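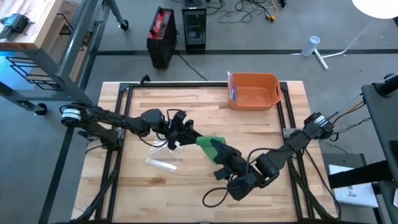

Residents of Skadham House are asked to follow these instructions when preparing small items for the household archive. They apply to letters, photographs, certificates, keys, badges and similar objects that will fit inside a resealable plastic bag. Larger items, and anything framed, are covered in the separate guidance for the Benítez store.

Last revised 8 July 2024.

## Before you begin

Choose a flat, clean surface with good light. Wash and dry your hands, and remove rings or bracelets that might catch on paper. Food and drink should be kept in another room until the work is finished.

You will need:

- clear resealable bags, in a size slightly larger than the item
- plain white card, free of acid
- a soft pencil (2B is suitable)
- a soft, dry brush
- a deposit form for each group of items

Pens of any kind must not be used. Ink can pass through thin paper, and a mark made by accident on a photograph cannot be removed safely.

## Step 1: Sort the items

Lay out the items and place them in groups that belong together. A letter stays with its envelope. A medal stays with its ribbon and, where there is one, its box. Photographs from a single album should be kept in their original order, even if that order appears to be wrong.

Do not unfold a document that resists. Set it aside and write "folded" on the form; archive staff will open it later under suitable conditions.

## Step 2: Clean lightly

Brush loose dust away from the centre of the item towards its edges, using short strokes. Do not use water, polish or household cleaners. Rusty paper clips should be left in place if they do not slide off easily — a torn corner is harder to mend than a rust mark.

Items that smell strongly of damp, or that show any sign of mould, must be bagged on their own without brushing. Wash your hands afterwards and tell the desk when you bring the item in.

## Step 3: Cut the card

Cut a piece of card that fits inside the bag with a small gap on every side. The card keeps paper items from bending and gives you a place to write. In pencil, on the side that will face outwards, record:

1. your deposit number
2. a short title, such as "Ration book, child's"
3. the date of the item, if known
4. the name of the person it belonged to

Where a date is a guess, put a question mark after it. Where a name is not known, leave the line blank.

## Step 4: Fill and close the bag

Slide the card in first and place the item behind it. Metal objects should be wrapped once in plain tissue. Photographs go in singly, with the picture side facing away from the card.

Press the bag gently from the closed end towards the opening to let out spare air, then run a finger and thumb along the seal from one side to the other. Do not press hard over the item itself. Check the seal by lifting one corner of the opening; if it parts, close it again or use a new bag.

Bags are intended for transport and short storage only. Staff move paper items into archive sleeves after they have been listed, and bags in good condition are returned to the desk for further use.

## Step 5: Complete the form

Use one form for each group. A form has space for 53 entries. If a group is larger than this, continue on a second form and pin the two together at the top left corner. Sign both.

The declared value box is for insurance purposes. Any single item that you believe to be worth more than £400 should be brought in by hand and must not be left in the deposit box outside opening hours.

## Delivery

Filled bags should be stood upright in a rigid box, like cards in a drawer, and packed so that they do not slide. The Vurier entrance has level access. Deposits are not accepted during the last two weeks of December, when the strongroom is closed for its yearly check.

A receipt will be issued at the desk. Please keep it with your own papers, as it will be needed if you wish to withdraw or borrow an item. Questions about these instructions may be addressed to Edvin Strömberg, Deposits Officer, at the Piltosov Reading Room.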